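Thursday, late

Spent my lunch hour reading about Guido Testa's apology, so that's where we are as a civilization. I had a sandwich in one hand and my phone in the other and I read all of it, every screen.

For the record, in case I look back on this in ten years and have forgotten who any of these people were: Guido Testa won the second season of Ivholm, the one where they put couples in a lake house and take away their phones. He dated Manuela Sala, who was the runner-up and much more interesting. On Monday he posted a clip of himself at some charity dinner doing an impression of the waiter's accent. He posted it himself, with a laughing face. By dinnertime it was gone, and by breakfast there was the apology.

It was white text on a black square. "I have been doing a lot of listening." Since when? It had been 14 hours, and I assume he slept for 8 of them. I don't know who he could have been listening to in the rest, unless it was Thomas Caputo, his manager, who I would bet my car wrote the thing. Caputo handled the Leonardo Monti mess last year and that one had "listening" in it too, and also "the work," and also "those who know me." It's the same letter with a new name at the top.

Jo at work says I'm too hard on them and that people can be sorry and have a manager at the same time. Fine. I said if he was sorry he could have gone to the restaurant and told the waiter so, without a post. She said maybe he did. Maybe! Then she said he lost 2,000 followers overnight as though this was a hardship. I've never had 2,000 of anything.

What bothers me more is how fast Manuela turned up. She hadn't said his name in public since they split, and then on Tuesday she's reported in a gray sweatshirt at the airport, "looking somber," according to the caption. I look like that at airports too. The sweatshirt was from Prestthorpe, according to the caption, and wouldn't you know it, she has a line with Prestthorpe coming out in February. A "source close to the star" told the site she was heartbroken for everyone involved. I'd like to meet one of these sources. They all talk like greeting cards.
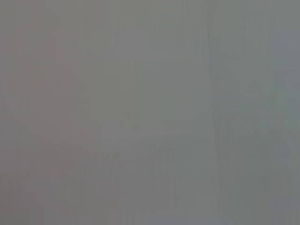 And I'm not saying she planned it. I'm saying somebody knew which gate she'd be at. Photographers don't hang around a regional airport on a Tuesday morning on the chance of a runner-up.

Then Sérgio Loureiro had to get into it. He does the Mundadwood podcast, which I stopped listening to in the summer and started again in the fall, so I can't act superior. He put out a special episode, an hour and something, most of it reading other people's comments in a sad voice. He says he's known Guido for years and the clip "isn't the man I know." Well, it was the man in the clip. He also said twice that he wasn't going to pick sides and then picked one before the first ad. The ad was for Alipour, the vitamin drink, and he told us it was 100 percent natural with the same catch in his throat he'd used for Guido's mother.

I did the dishes to it. I rewound one part because the water was running.

Mom called in the middle. She had seen it too, on her tablet, but she had it mixed up and thought it was Leonardo Monti who did the accent and that Manuela was married to him. I started to correct her and got surprisingly heated, and she waited and then asked whether I'd called the dentist. I had not called the dentist. She thinks Guido has a nice face and that the waiter probably got a big tip. I told her there's no evidence of any tip. She said I should have been a lawyer.

My prediction, written down so I can't cheat: he goes quiet for two weeks, then a picture with a dog. Then he's on Loureiro's show, in person, crying a little. Manuela's line sells out, or they say it did. By spring the two of them are "spotted" having coffee and I'm supposed to be surprised. If I'm wrong I owe Jo lunch, which we shook on, and she wants the Thai place and not the cheap one.

Checked once more before bed. He's turned the comments off. Somebody on another page says the waiter has hired a publicist, no name given, no link, so I'm not believing that one until I see it.

Dentist tomorrow, first thing. Also out of coffee filters.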